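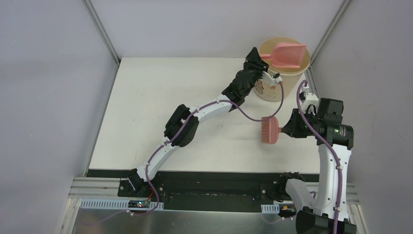
*A two-arm cell at Lelach, with a scoop in the left gripper and a brush in the right.*

**Teaching by demonstration** is a method of programming a robot in which a person carries out the task through the machine and the joint positions are recorded for later use. Two forms are common. In *hand guiding*, the operator takes hold of the arm and moves it. In *remote control*, the operator works a separate input device and the arm follows.

## Two-arm tasks

Sweeping with a brush and dustpan is often chosen for two-arm work. The tools are cheap and light, and the bristles bend on contact, so the outcome depends on angle and pressure as well as position.

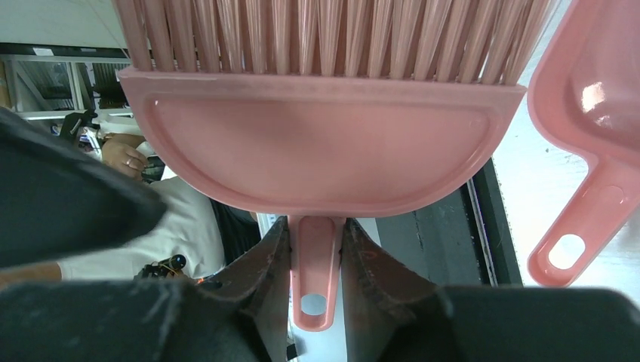 Grip is a frequent source of error. A narrow handle held between two fingers can rotate under load, and a recording made with one grip may not suit another. The Clumari procedure, revised in December, requires the tool to be gripped again before each recording.

## Data

The Dekker set holds over 2000 recordings, of which 750 were made by hand guiding. Duklow uses a shorter set of 1000, all by remote control.

*Last edited 14/10/2020*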